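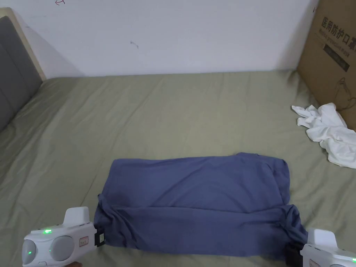 Dendham open day, demo notes

Data from the bed folding demo, 20 Jul 2023. 468 clips, 14 visitors had a go with the grippers. Raw video only, no labels yet.

Layout: one folder per visitor, plus notes.txt. Clips from the June dry run are in /old, dont mix them.
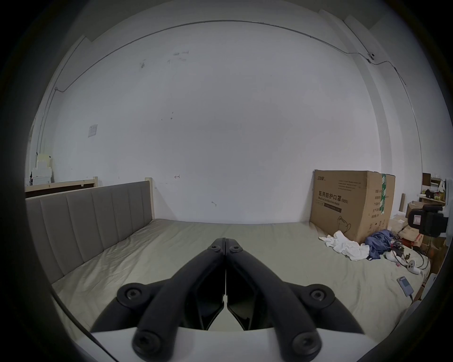

Gripper-view clips are fisheye, undistort before training. Background never got cleared, so expect the phone on the sheet and the mask carton against the wall. Crop if that bothers your model.

Questions to Kimutai Gachanja. Binier split still to come.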